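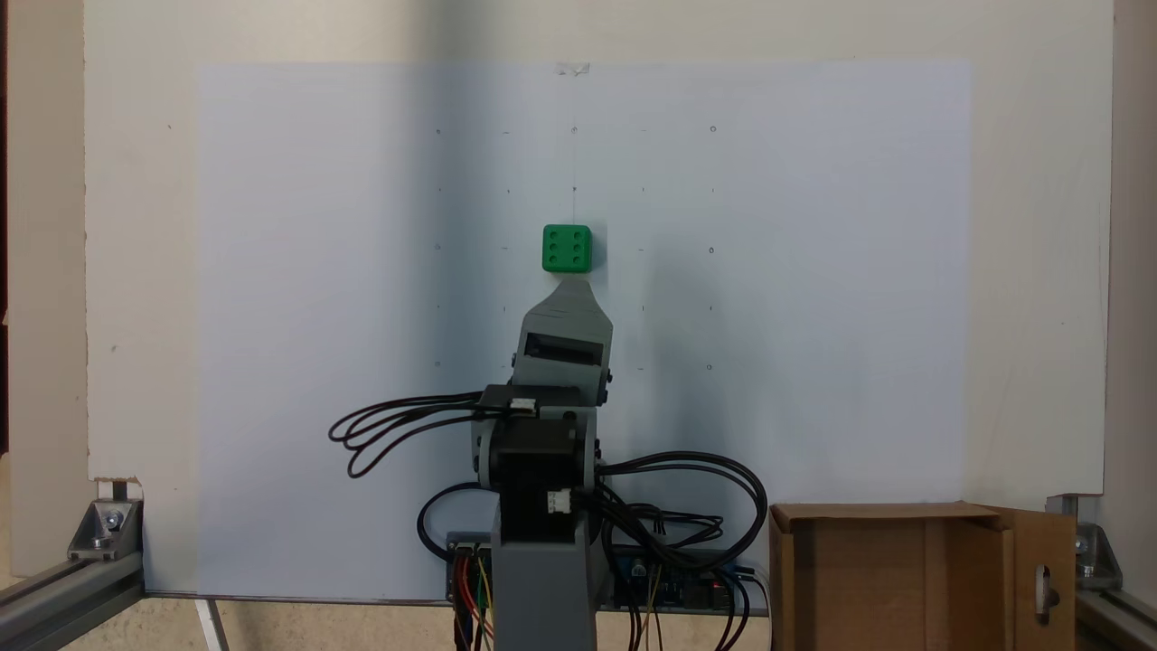

Green cube on the paper grid, Pevel arm doing the holding.

Okay, so I've had the Pevel kit on my bench since July and a few of you have asked whether it's worth the money, and how I've got mine set up. I'll do both at once, mostly as tips, with my grumbles mixed in.

Price first. Arnico sells the kit for $340 with the parts already printed, or $650 if you want it put together and tested. I bought the kit. It took me two weekends, and one of those was me putting a bracket on backward and taking it off again, so don't let that scare you! If you've ever built a flat-pack dresser and wired a lamp you'll be fine.

Tape the paper down before you do anything else. I draw my grid in pencil on a big sheet of plain paper, little dots and ticks with small circles at the spots I care about, and then I tape it. Pencil is better than marker here (you WILL move a point, and then you'll move it back). When the sheet gets too scribbled I peel it up and start a new one.

Use something light and easy to see as your first thing to grab. A bright green cube is perfect. My first try was a spool of thread, and it rolled under the radiator twice in one evening.

Square up to the paper every time. I put a ruler along the center line and check the base against it, and if it's off I nudge the base and leave the paper alone. Sounds fussy, takes a minute, saves you a whole night of wondering why every pickup lands to the left.

Go slow the first time you run a new move. The Pevel software has a speed box that goes up to 530 and I'd leave it at 200 for the first week. It looks silly and sleepy and that's fine. You want time to reach the switch.

Tighten the little screws on the gripper again after the first few hours. Mine had worked themselves loose and the grip went mushy, which I blamed on the software for three days. Sorry, software.

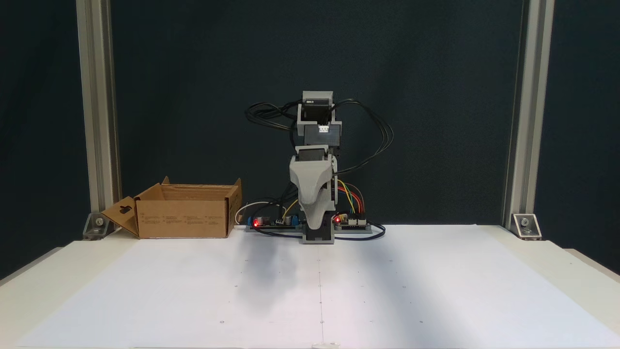
CABLES AND CLUTTER

My biggest complaint about the kit is the cables. They're long! They come off the motors in big black loops, and the instructions say nothing at all about where to put them. A few things that have helped:

Leave slack at the joints. I zip-tied everything tight on day one because I like a neat bench, and the arm couldn't turn all the way. Snip, snip, start over. Big floppy loops are ugly but they let it move.

Keep the boards low and behind the reach of the gripper. Check for the red lights before you start hunting for a problem in your program. I've lost more time to a loose plug than to anything I typed.

Write down your jumper wire colors the first time it works. Back of an envelope is fine, just don't throw out the envelope.

Keep an open cardboard box within reach of the arm. It makes a great drop target, it's free, and you can fold the flaps out of the way.

Orestis Karagiannis wrote in to ask if the Verstraete gripper fits the Pevel. It does, with two longer screws, but I went back to the stock one after a month. The fingers on the Verstraete are nicer for small stuff like beads and buttons, and I mostly pick up blocks.

Would I buy it again? Yes, the kit version. I'd skip the assembled one unless you really hate tiny screws. Next week I'm back to drawer slides, so get your squeaky drawer questions in by Wednesday.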